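The Quiet Return of the Town Repair Shop

When I moved to Zemden, the street behind the station had 12 shops where a person could bring a broken thing and take it home working. There was a shoemaker, two watch shops, a man for radios, a woman who changed zippers and linings, and a narrow place which did only umbrellas. After some years most of them were closed. In their windows came phone covers, and later paper was glued over the glass.

I did not think much about it at that time. When my toaster stopped, I bought a new toaster. It cost less than a lunch for two persons, and the old one went down to the cellar, where it stood beside an older one.

What I want to describe in this article is a change that I did not expect. In the last years, small repair shops are opening again, in Zemden and also in Poltden, across the river. They are different from the old ones. Many are shared by several people who rent one room together and divide the days between them. In the morning it may be lamps and kettles, in the afternoon clothes, and in the evening somebody teaches a class.

The biggest of them is Bandano, in a former bakery in Poltden. Last year it accepted 248 household items for repair and gave back 200 of them in working order. The rest were too damaged, or the part was no longer made by anyone. These numbers hang on a sheet by the door, written by hand, and customers read them while they wait.

Waiting is a part of the experience, I must say. A lamp takes a week. A coffee grinder can take a month, if the part comes from abroad. People of my age remember this rhythm, but for younger customers it is new, and some of them become nervous at the counter. They are used to getting a parcel the next morning.

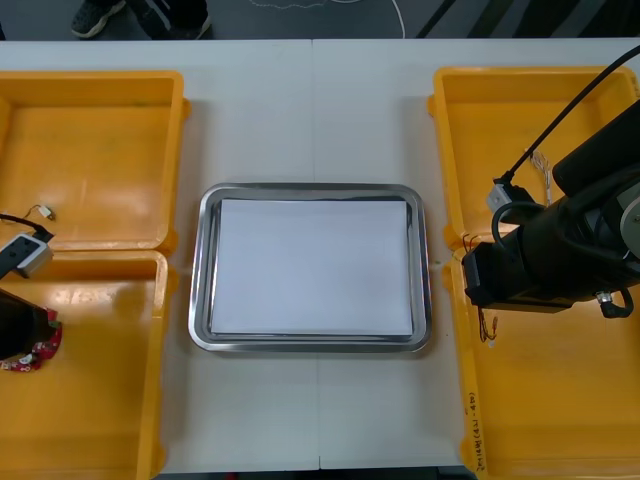 A steel tray with white paper, between yellow bins on a white table.

The price is the more difficult question. At Nikolaidis, a family shop in Zemden which survived all the bad years, a simple repair of an iron costs almost the same as the cheapest new iron in the supermarket. The shop does not hide this. A customer hears the price first, and then can decide. Many still say yes, and I asked several of them why. One woman told me the iron was from her mother and had the right weight. A student answered that he was tired of carrying things to the dump. Another man only shrugged and said that he likes the color.

I think these answers are more honest than the big words we read about saving the planet. A person keeps a thing when the hand already knows it. My own kettle has a handle that was replaced two times, and the lid does not close well. I would not give it away.

There is also the matter of who will do this work later. Bandano offers an evening course in basic repair, and in August the list of people who wished to join had 113 names. The room is small, so most of them must wait for a place. The course begins with the tools and with safety, then goes to plugs, cables and switches. Sewing is taught separately, on the upper floor, where the light is better.

Not every town has a former bakery with a patient landlord. In the center of Zemden the rents are still high, and two of the new shops have already moved farther out, to streets where few people pass on foot. They live mostly from customers who heard of them from a neighbor.

Last month I finally carried both toasters up from the cellar and took them on the tram to Poltden. The newer one needed only a spring. The older one is still there – they are looking for a heating wire of the correct length, and I was told to call again after the holidays.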